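Rilgate litter grant: second progress report

We asked for 15 months and have used nine. Niltent supplied 741 bin stickers, and all are up. Whether they change anyone's habits is another matter. The Whiteley count fell from 1,277 items to just under a thousand, but it rained on most of the second count and few people were out. I would not put that figure in a press notice yet.

Istard has asked for 30 more stickers. I have said no until we have a dry-weather count.

Sweet wrappers and other small scraps are still the hardest to sort. 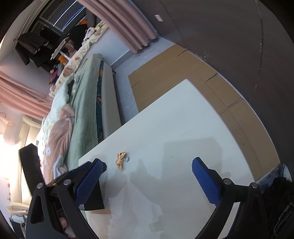

Small gold-coloured item, possibly a wrapper, and a silver ring on the table top.

The next count is due in July.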